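Section 4: Your First Pressing Session

Welcome to the fun part! Your Rurkano steam iron is unpacked, the cord is checked, and now you get to put it to work. If you sew, you'll notice the difference on the very first seam.

Before you plug in

1. Pick your spot. The iron draws 2,000 watts, so give it a wall outlet of its own and leave the extension cord in the drawer.

2. Clear a big, steady surface. A full-size table beats a narrow board for yardage, tablecloths and quilt backs — you can spread so much more at once.

3. Put down your wool pressing mat with the label side underneath. Smooth it from the middle out.

Large table, brown top

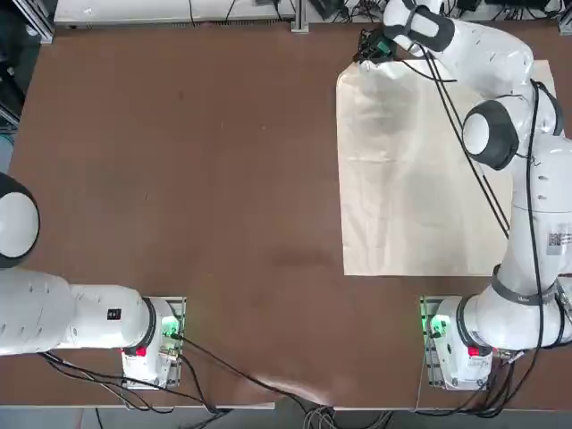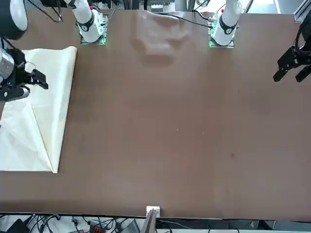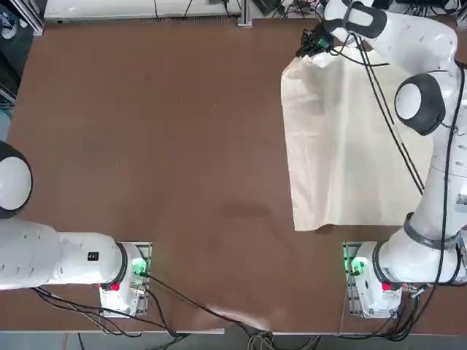

CAUTION: Never press straight onto a painted, vinyl or plastic-coated surface. The mat goes down first, every time.

Filling the tank

4. Turn the dial to OFF and unplug the iron.

5. Open the fill cap and pour in 200 ml of plain tap water. The little Akari measuring cup in the box holds exactly that much, which is handy. Stop at the MAX line.

6. Snap the cap shut and wipe off any drips.

NOTE: Please don't add scented water, starch or vinegar. If your tap water is very hard, mix it half and half with distilled.

Heating and testing

7. Stand the iron on its heel, plug it in, and turn the dial to COTTON. Wait for the amber light to go out.

8. Hold the iron over the sink and press the steam button for two long bursts. A few white specks may come out the first time. Repeat until the steam runs clear.

9. Now grab a scrap of the same fabric you plan to sew and try it! Lift and lower the iron instead of sliding it, so the grain stays straight. If the scrap shines or puckers, drop one setting and let the iron cool a bit before you try again.

Brenda Lightfoot, who wrote our pressing charts, likes to pin her test scraps to a card with the dial setting written beside each one. It's a great habit, and linen in particular rewards it — weights vary so much from bolt to bolt.

CAUTION: The soleplate stays hot long after the light goes off. Empty the tank only when the iron is fully cool.

If the amber light blinks, see error 224 in Section 7.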